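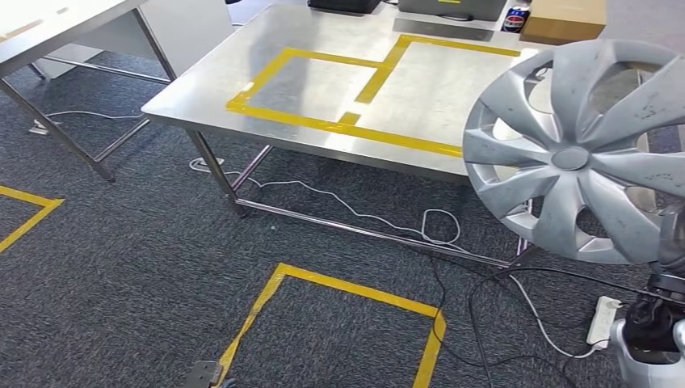
Punar support answered that the import "completed with no errors", so from their side the ticket could be closed, and asked us to check first if the file from the shop was complete.

I checked, and the file is complete. I reopened the ticket and I write everything down, so the next person does not start from zero.

**Product:** Punar label program, desktop version
**Order source:** Stostisero shop, CSV export
**Location:** Samir warehouse, packing area
**Priority:** high, parcels are waiting
**Status:** workaround found, waiting for a fix

## Problem

The export from Stostisero has 1,408 orders. After the import, Punar shows 746. There is no warning and no red line in the log. The green message "Import completed" appears as usual. We noticed it only when the labels ran out much too early.

## What I tried

**09:20** - Opened the CSV in a text editor and in a spreadsheet. Both show the header and all orders. The order numbers go up without a gap.

**09:35** - Imported the same file again, after deleting the first batch. Same result: 746.

**09:50** - Restarted the program and then the computer. No change. I also cleared the cache folder, as the help page suggests. After this the printer profile was gone and I had to set the label size again, so please do not do this step without making a note of the settings.

**10:15** - Suspected the Himach connector, which moves the file from the shop to the shared folder. I downloaded the export directly from Stostisero and compared it with the copy in the folder. They are identical. Himach is not the reason.

**10:40** - Looked at the first order that is missing. The customer wrote a delivery note with an empty line in the middle:

```
"Please ring at the side door.

Thank you"
```

The note is inside quotation marks, so the empty line should be allowed. I think Punar reads it as the end of the file.

**10:50** - Removed the empty line by hand, saved, imported again. Now Punar shows 1,000 orders. Better, but still wrong.

**11:05** - Searched for another empty line in the remaining part. There is none. Because the number is so round, I looked in the settings, and under Import > Advanced there is a field "Maximum rows" with the value 1000. It is gray and I cannot change it, even with the administrator login.

**11:30** - Split the orders into 2 files, both with the header row. Imported one after the other. All 1,408 orders are there, and the totals per shipping method agree with the shop.

## Workaround until the fix

1. Export from Stostisero without the column `delivery_note`.
2. If there are more than 1,000 orders, split the file. Keep the header in each part.
3. Compare the total in Punar with the total in the shop before you print anything.

The disadvantage of step 1 is that the notes are not printed on the labels. For the orders with notes we use the packing slip from the shop for now.

## Questions to Punar

- Can the import accept an empty line inside a quoted field?
- Is the row limit part of our license, or is it a setting that you can open for us? I did not find it in the manual.
- Can the program show a warning when it stops before the end of the file? For us this is the most important point.

I attached the original CSV with the addresses removed, and the log from the first import. The error is still there with this version of the file, I tested it before uploading.

**14:10** - Punar confirmed the empty line problem and gave it to the developers. About the row limit they will ask the license department. The ticket stays open.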